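Clurnholm Library to Reopen Reading Room With Refurbished Tables

August 25, 2018 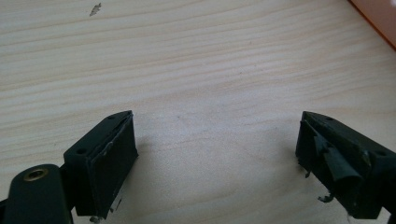
The Clurnholm Public Library will reopen its main reading room next month following the refurbishment of its study tables, the library announced on Saturday. The work was carried out by Hilero, a furniture repair workshop based in the Setgate district, under an agreement signed in June.

The tables have been in daily use since the reading room was last furnished. A survey completed by library staff in the spring found that most of the tops were structurally sound but had suffered from years of ink, adhesive tape and hot drinks. Replacement had been considered. The library chose repair after receiving estimates for both options.

"The wood is good and the joints are good," said Radosław Malinowski, who directed the work for Hilero. "Our task was to clean the surfaces, level them where needed and leave the grain as people remember it. We did not try to make an old table look like one that left the factory yesterday."

According to the workshop, each top was sanded by hand in the final stage and given a matte finish intended to limit glare from the reading lamps. The pale color of the wood was retained. Small marks that could not be removed without taking off a significant amount of material were left in place, and patrons may notice an occasional chip or dark spot. The library has accepted these as consistent with the terms of the agreement.

A total of 40 tables were included in the project. Seating in the room will remain at 82 places for the present, with additional chairs to be ordered when the next budget is approved. The chairs themselves were not part of the work and will be reviewed separately.

Leonora Dumlao, head of public services at the library, said that patrons had been consulted before the project began. More than 200 people returned comment cards, and a majority asked that the existing tables be kept. Several respondents also requested more room for laptop computers and better access to electrical outlets. The library will install outlets along the north wall before the reopening. Outlets at the center of the room will require changes to the flooring and have been deferred.

Patrons will be asked to observe revised rules on the use of the tables. Covered drinks will continue to be permitted. Tape, glue and cutting tools will not be allowed in the reading room, and those working on craft or model projects are invited to use the activity room on the lower level. Felt pads for laptops and other equipment will be available at the service desk without charge.

During the closure, newspapers and current periodicals may be consulted in the Jibrin Annex, which is open during regular library hours. Items placed on hold can be collected from the service desk as usual. Study rooms on the second floor are not affected and may be reserved in person or by telephone.

The exact date of the reopening will be posted at the main entrance and on the library's website.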